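Kitel Cell: README and data card

Maintained by Crisanto Maglaya and Efren Salazar, Kinden shared workshop. Last revised in March.

Summary

Kitel is a two-arm laundry cell built on an aluminum extrusion frame. The dataset, Mirno, holds 700 teleoperated episodes of garment handling. Efren built the frame and wiring. Crisanto wrote the recorder and did most of the driving.

Hardware

Two arms are bolted to plates on the front rail, facing inward. Each has a parallel gripper and a wrist camera. A third camera is fixed and covers the whole floor. The cable tray runs under the rail. The walls are covered with a black-and-white scroll pattern and the floor is dark gray wood grain. White lint and thread show up clearly on the floor and are present in many episodes. We sweep between sessions, not between episodes.

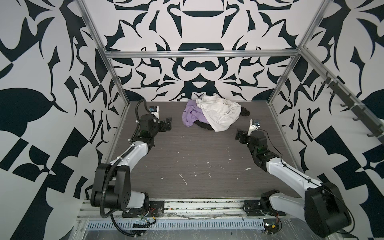

Garments are dropped near the back of the floor and left as they fall. The operator pulls one item clear of the pile, spreads it, and folds it if time allows. An episode ends on the operator's pedal or at 70 seconds. Socks are included but have no fold target.

Splits

train: 619 episodes
val: 9 episodes
test: 72 episodes

The val split is small and is only used to catch broken checkpoints. Test episodes use garments that do not appear in train.

Running the recorder

Power the arms before starting the recorder. Home both arms with the floor clear. Run dumlao check, then dumlao record. If the check reports a missing wrist camera, reseat the plug at the base and run it again.

Known issues

Dark socks are hard to separate from the floor in the fixed view. Use the wrist views for labeling.
The left conduit can catch when the wrist is rotated past its soft limit. The limit is set in the config file and should stay there.
The small boards on the rail have no covers yet. Keep drinks and loose screws off the rail.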